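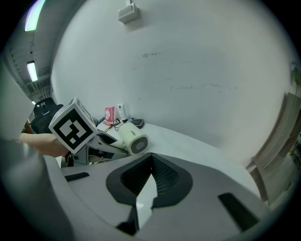 The small desk fan is one of those things I never thought deserved an encyclopedia entry until I started writing for our little household wiki, and now I have opinions (a lot of them). It's a fan meant for one person at one table, small enough to pick up in one hand, and it mostly lives in the odd strip of space where everything else on a desk ends up. Mine migrates to the back by the wall, in with the boxes and cables, and so do most people's. A cream-white one with a cylindrical body, like the one lying on its side near the wall with its dark gray grille facing out, is about as typical as they get. It's bigger than its usual neighbors, a coiled black cable or a little flat black gadget, and still small by fan standards.

## Names

I grew up saying "desk fan" for all of them. Elvira Chambi, who edits the kitchen pages here, files them under "personal fan," and Itsuki Chiba keeps changing it back to "table fan." We've settled on desk fan for anything you can lift without unplugging your whole life. Clip-on fans have their own page, and so do the handheld ones, although a few models blur the line.

## Shapes

The classic shape is a round cage on a foot. The cylinder came along later in my own house, and I like it better! The grille sits at the end of the body, and the slats often run out from the middle like spokes (that's what "radial grille" means on the box). Cylinders do roll, though. Some have a flat spot or a stand, and the ones without it will wander off a table the minute you turn your back, so I wedge mine with a paperback.

Colors are mostly white, cream, gray and a kind of dusty pink. Cream hides dust better than you'd think and shows coffee worse.

## Power

Older desk fans plug into the wall. Plenty of newer ones run off a USB cable, and some have a battery inside. I've owned two of the battery kind: a Vidari that I gave to my cousin, and an Ototeo that I still use. The Ototeo runs through a workday on its low setting and quits well before lunch on high. Write down which cable goes with which fan. I didn't, and I have a drawer to show for it.

## Noise

Every desk fan hums, and a hard tabletop makes it louder. A folded dishcloth underneath helps a lot. Impi Suominen swears by a mouse pad, which I've tried, and okay, it's better than the dishcloth. A rattle usually means a loose grille or something caught in it (hair, in my case, always hair).

## Cleaning

Unplug it or switch it off first. If the grille comes off, twist it gently, wipe the blades with a barely damp cloth and let everything dry before it goes back together. If it doesn't come off, a soft, dry paintbrush gets between the slats. I do this in November, right before mine goes into the closet, and then I usually forget to close the box and have to do it again in spring.

## See also

- Clip-on fan
- Handheld fan
- Cable storage
- Desk clutter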